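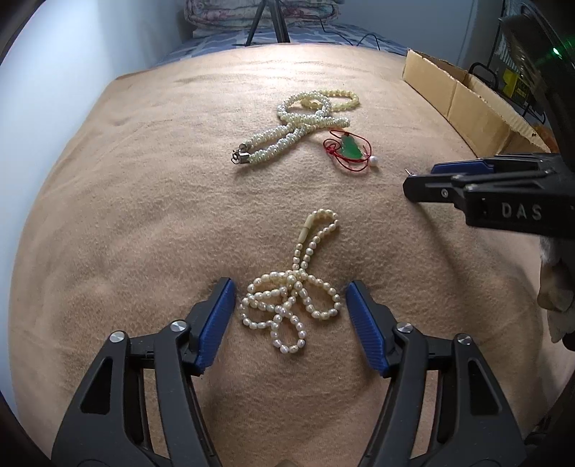 A long strand of small rice-shaped freshwater pearls, with a twisted multi-strand necklace behind it.

Gernon Sets New Intake Rules for Estate Jewelry

10/25/03

The auction house Gernon has changed the way it accepts jewelry from estates, the company said in a notice to consignors. The rules apply to all lots entered for the Hulme sale and for every sale after it.

Under the new terms, each piece must be listed on its own line of the intake form. Mixed lots are still allowed, but are limited to 13 pieces and must carry a low estimate of at least $100. The earlier terms, in force since May, set no limit.

Pearl necklaces longer than 29 inches will be measured unclasped and laid flat. Length is to be recorded to the nearest quarter inch. Restringing done before consignment must be declared -- a receipt is enough -- and knotting between beads is noted as full, partial or none.

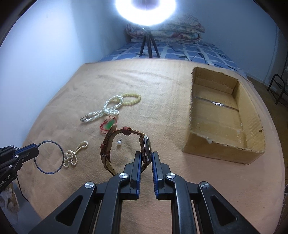

Jewelry and a wristwatch on a beige blanket, with an open cardboard box at right.

Watches are handled under a separate schedule. Gernon will no longer open case backs at intake. Movements are checked by Runari, a repair firm under contract, and the fee is taken from the proceeds if the watch sells. Unsold watches are returned with the fee waived.

Records will be kept in Vulto, the catalog system already used for the company's silver and coin sales. Gernon said more than 600 older entries have been moved over. Entries without a weight in grams remain on hold and cannot be assigned a lot number.

Consignors with signed agreements may stay on the earlier terms for one more sale. Commission rates are unchanged.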